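Month four of the Zusus cell at work. I said I'd write something once the novelty wore off, so, a thread. Opinions mine, I pack and finish cushions for a living, I'm not an engineer.

1/ The pitch at the December town hall was that the arms would take "the boring bit" off us: picking up finished cushions, setting them on a shelf, squaring them up, next. Fair enough. It is a boring bit. It was also the bit where you got to stand up straight for ten seconds.

2/ Target on the slide was 600 pieces a shift. Best shift so far is 329. I know because the number goes up on the wall by the lunchroom, same as ours used to. Ours was over 500 on a decent day and we got told to pick up the pace.

3/ Management says the comparison isn't fair because it's still learning. Sure. The casuals we had last winter were still learning too and they got two weeks.

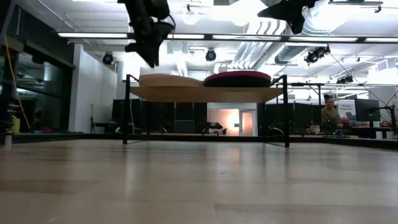
4/ What has changed is who does what. Two of us now spend most of the shift feeding it and fixing what it does. A cushion goes down crooked, you straighten it. A soft one gets pinched on the seam, you pull it and it goes in the seconds bin. The job title is "cell attendant". Pay rate is the old pay rate - I checked, twice.

5/ Training was 70 minutes. Most of that was the emergency stop and a video from the Cáceres plant, where they run the same setup and everybody on screen is smiling. I'd love to talk to someone from Cáceres with the camera off.

6/ To be fair to it: my shoulder is better. I used to go home and ice it and now I don't. One of the older hands says the same about her wrists. If they'd sold it to us as a shoulder machine I'd have a lot less to say.

7/ But the hours. Hallik line went from five people to three. No layoffs, they keep repeating that, and it's true. Two people's contracts just weren't renewed. Hallel line is next according to the roster, which is how we found out.

8/ Asked at the last meeting whether the savings show up anywhere on our side. Was told it's "early days". Asked what happens to attendants when it stops needing attending. Got told that was a great question, and then it was time for the coffee break.

9/ I don't want it gone. I'd like the 600 taken off the slide until it does 600, and the attendant job paid as the new job it is. Union rep has both in writing. Will post when we hear back.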